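Chapter 3
Towels and Other Flat Things

Most people believe they can fold a towel. Most people also own a closet door that has to be closed with a hip. This chapter deals with the distance between those two facts.

A towel is the friendliest item in the laundry. It has four corners, no sleeves and no opinion about which side is the front. If you skipped Chapter 2 on fitted sheets, as a good many students do, you may start with a towel and lose nothing but some humility.

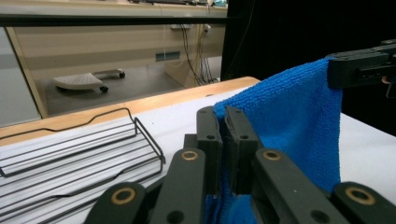
Begin with the corners. Take one at the top, let the cloth hang, and find the next corner by following the edge. Do not go fishing for it in the middle. Microfiber is worse than cotton in this respect - it clings to itself, to lint and to dry skin - so give it a shake before you decide which edge is which.

The Farkunitz fold, covered on page 208, brings the long sides in first and then makes thirds. The Matubbar fold starts with a half. Both produce a neat stack. Supporters of each will tell you the other one ruins shelves.

You will need:
3 towels, any size
A table you can clear
Patience, in the amount left over from Chapter 2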